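Projects > Housing > Clirnwood Conversion > Reports
About | Projects | Reports | Tenants | Contact

Clirnwood Conversion: progress report to the Gilani Fund, for the period ending in July

Since our last report the former Drirnlow shoe warehouse has gained a roof, lost a stairwell, and become the subject of a petition. We'll take those in order of cost.

The roof

The new membrane went on in April and the flashing was finished in May. The contractor, Roren, had allowed for replacing the decking on the north side and found that the south side wanted replacing too, having apparently felt left out. This used up most of the contingency for the shell. We moved money across from the bike storage line, which you approved by email, and bike storage is now a row of hooks in the old loading bay. The hooks are good ones.

The roof drains have been tested with a hose and also by the first week of June, which was more thorough.

The stairwell

The fire marshal's review came back in May with a request we had half expected. The east stair is four inches too narrow for the number of people who would be using it, and no amount of pointing at the original drawings would change that. It has been taken out. The replacement sits inside what used to be the freight elevator shaft, and the steel is being fabricated now. Delivery is promised for late August. We've put September in the schedule.

The stair cost us one unit on the second floor. The design team has recovered part of that space as a shared laundry room, so the count for the building drops by one and the distance to a washing machine improves for everybody who is left.

Unit sizes

You asked for a plain account of how the smallest units came to be the size they are. At the application stage the studios were drawn at a size we were happy to defend in public. Then the mechanical engineer needed a chase, the chase needed a wall, and the wall came out of the studios. The smallest is now 524 square feet. That is still well above the city minimum and bigger than the apartment the writer of this report lived in for most of a decade, but it's smaller than the number in our brochure, and the brochure has been reprinted.

All of the studios keep a full-size window that opens. There was a proposal in March to fix them shut to save money on hardware. It did not survive the meeting.

The neighborhood

The petition against the project was delivered to the planning office in May. Its main points were parking, the height of the building, and the character of the block. The height of the building hasn't changed since it was built, and we said so as politely as we could. On parking the neighbors have a fair point. Our traffic study counted spaces at ten in the morning, when the street is half empty, and left out the evening, when people come home and circle. We have paid for a second count, done after seven, and the results will go to the planning office along with our answer.

As for character, the block consists of a tire shop, a closed bank, a row of houses, and us. We have offered to repaint the warehouse sign and keep it, and that offer did more good than the two open evenings put together. The cookies at the second evening were also well received.

The planning office has told us the petition doesn't reopen the permit. It may add a condition about deliveries, probably limiting them to daytime hours. We can live with that.

Waiting list and rents

We opened the interest list in June, expecting a slow start, and closed it eleven days later with more than 1,000 names on it. This is good news for the argument that the building is needed and bad news for the person answering the phone. Everyone on the list has now had a letter explaining that it's an interest list, that it isn't a lottery, that a lottery will be held later, and that being first on the interest list has no effect on the lottery. We have had many calls about the letter.

Rents remain as set in the grant agreement. The operating budget was rerun after insurance quotes came in well over our estimate, and it still balances, though it no longer does so with any flair. We have cut the lobby furniture to one bench.

Money

Spending on the shell is over budget by the amount of the south decking, offset as described. Interior framing is under budget, chiefly for the reason that it has barely begun. The second traffic count came to $4,000 and has been charged to predevelopment. The full ledger is attached separately, with the column headings fixed this time.

Next quarter

We expect the stair in, framing complete on the first two floors, and rough plumbing started on the ground floor. The lottery rules will come to you in draft before they are published. We are asking for two things in return: a decision on whether the unspent signage money can go toward the laundry room, and a signature on the amended unit schedule, which has been in your inbox since May.
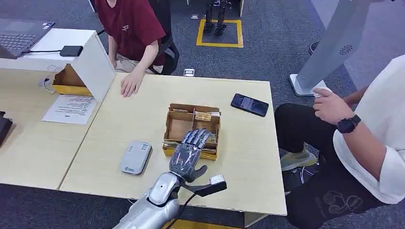

If a site visit would help with either, the ground floor is safe to walk through and we have spare hard hats in most sizes.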